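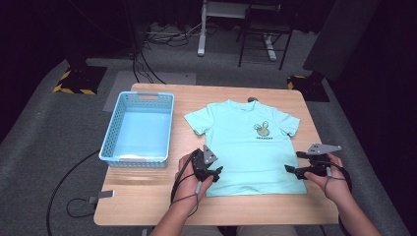 Call for participants: open day, folding station trials

Jindby is looking for 20 people to take part in the February open day at its manipulation lab. Participants will fold children's garments with a pair of hand-held grippers, in front of visitors, and the recordings will be added to the training set for the Wuda folding controller. No technical background is required. Applications close when all places are filled.

What the work consists of

Each participant works seated at a table, one gripper in each hand. Garments are taken one at a time from a plastic basket, laid flat, folded to a fixed pattern and returned. The pattern for short-sleeved T-shirts is as follows:

Lay the shirt flat with the collar away from you.
Extend both sleeves and remove large creases.
Fold the left side to the center line, then the right.
Bring the hem up to the collar.
Place the folded shirt in the basket.

The fabric is handled only with the gripper fingers. If a shirt slips or folds badly, continue and correct it as you would at home. Corrections are kept in the data and are useful to us. Do not restart the fold unless the operator asks for it.

The grippers are connected by cable. The cables run from the wrists to the floor, and participants are asked to keep their feet clear of them and to remain seated until the operator has released both units. Stand bases on the floor are marked with yellow and black tape. Please step around the marked areas and do not lean on the stands.

Schedule

The open day takes place on a Monday. Participants arrive at 8:30 a.m. for a safety briefing and practice on both grippers. Visitors are admitted from 10 a.m. Each participant completes two blocks of 17 garments, with a break between blocks, and is free to leave after the second. Those in the afternoon group arrive at 12:30 p.m. and follow the same sequence.

Between blocks, the Wuda controller will be demonstrated on a fixed two-arm cell. It will fold the same garment types to the same pattern. Participants may watch from the visitor side of the barrier. The controller was last trained on 581 recorded folds, and the results of that version will be posted beside the cell, failures included.

Who can apply

You must be 18 or older and have full use of both hands. Left-handed applicants are particularly welcome - the current recordings are almost entirely from right-handed people. You should be able to sit and work with your forearms raised for 20 minutes without discomfort. Short sleeves, or sleeves that can be rolled above the elbow, are required. Rings, watches and bracelets must be removed before the grippers are fitted.

People who have taken part in an earlier Jindby session may apply, but half of the places are reserved for first-time participants. Employees of Vuorinen, which supplies the two-arm cell, are not eligible.

Recording and consent

Your hands, forearms and lap may be visible in the recordings. Faces are not recorded at the table, and no audio is stored. Visitors may take their own photographs from the visitor side. If you do not wish to appear in these, state this on the form and you will be placed at the rear table. You may withdraw your recordings within 30 days by quoting your participant number.

Payment

Participants receive $300 for the session, paid by bank transfer after the signed consent form has been received. Lunch is provided for both groups. Travel is not reimbursed. A participant who stops early for any reason after completing the first block is paid in full.

How to apply

Send your name, dominant hand, preferred group (morning or afternoon) and a daytime phone number through the Kosix sign-up page, under "Folding station". Do not attach a resume. Questions about the task or the equipment go to Bogdan Wróbel, station operator. Questions about consent, access or payment go to Ulla Hedlund, session coordinator. Step-free access is available through the loading entrance - please mention it on the form so that the door can be opened for you.

Applicants will be notified by e-mail whether or not they are selected. A short reserve list will be kept for cancellations.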